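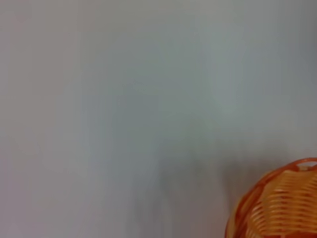

Pale surface with a soft grey shadow, Skesberg visit

Report on the student visit to the Skesberg design workshops
30/08/2018

The Department of Architecture and Interior Design of Gulum College made a one-day visit to the Skesberg workshops at the end of the summer term. We were 20 students and two teachers. The journey by coach was long, 237 kilometres, and we left before breakfast.

The workshops are in a former dairy outside the town. The old building was bought by the Were Foundation, and the repair work was finished in May. Now there are model-making rooms, a print room and a small library of material samples. Students from other colleges may use the rooms if their school pays a yearly fee.

First we were received in the library, where the staff gave a short talk about the history of the house. It holds 3000 samples of stone, clay, textile and wood, and each one has a card which tells where it was made and how it should be cleaned. Our second-year students found this very useful for their housing project, and several of them wished to stay there the whole morning.

After the talk we were divided in two groups. One group went to the print room and the other learned how to cast small building parts in plaster. The instructor was patient and repeated every step in easy English. At noon the groups changed places.

Lunch was soup and bread in the canteen. It was simple but good, and the price was included.

In the afternoon we heard a presentation of the Kedora competition, which asks for the design of a souvenir kiosk for the harbour. The first prize is 2000 euros. Teams must have three or four members and at least one must be from the first year. Drawings are to be sent on paper, and a model is allowed but not required. Four of our teams have already put their names on the list.

The only weak point was the time. The print room needs more than one hour, and the second group had to stop before their sheets were ready. The workshops have promised to post them to the college.

Students who took part are asked to hand in their visit notes at the department office.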